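Wearable capture for wiping and tidying tasks: how many takes before you move on?

drosophone
Posted 02/10/2020

Hi all, long-time reader, and I finally have something worth asking. We're a small group building a set of household and office cleaning examples (the project name is Wesent, if you've seen it on the signup sheet) and we have 403 takes so far from people wearing the overhead camera and the hand cubes. Of those, 226 are wiping. My worry is that we're piling up wiping takes that all look the same to the learner, and I'd love to hear how other folks decide when a task is done.

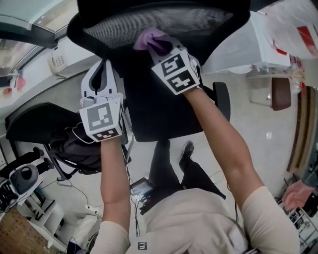

Variety per object is what I keep going back and forth on. A tabletop is easy, you wipe it and the hand stays flat and everybody's takes agree. Chairs are another story! With the right hand pressing a cloth to the mesh backrest and the left one holding on to the white piece by the armrest, you've got two hands doing two very different jobs, and I'd like the policy to learn both of them. So do I keep recording chairs until I'm sick of chairs, or spread out?

motaung_labeler
Spread out, please. We had 148 takes of one cabinet door and the thing fell apart on the cabinet next to it. I'd take 16 objects with a handful of takes each over one object done to death, any day of the week.

Bindu Kaimal
I'm going to disagree a little, and I hope kindly. Spreading out is fine for picking things up, but wiping is contact the whole way through, and cloth on mesh behaves nothing like cloth on a hard seat. If you only get three takes on each chair, the learner never sees enough of the pressing part. I'd stay with chairs until December and split them by surface — back, seat, arms.

motaung_labeler
Fair point on the surfaces. I still think you get that from different chairs, though.

zunstead_pete
Question for the original poster: are you labeling the holding hand as its own action? We used to mark it "idle" and lived to regret it. Had to go back through everything from our first month.

drosophone
Oh no. We have it as "idle" too. Well, I know what I'm doing this week.

Bindu Kaimal
Call it "brace" and keep the start and end times separate from the wiping hand. You'll thank yourself when you get to drawers. I can send you the label list we used on Drosovano if you message me.

drosophone
Message sent, thank you!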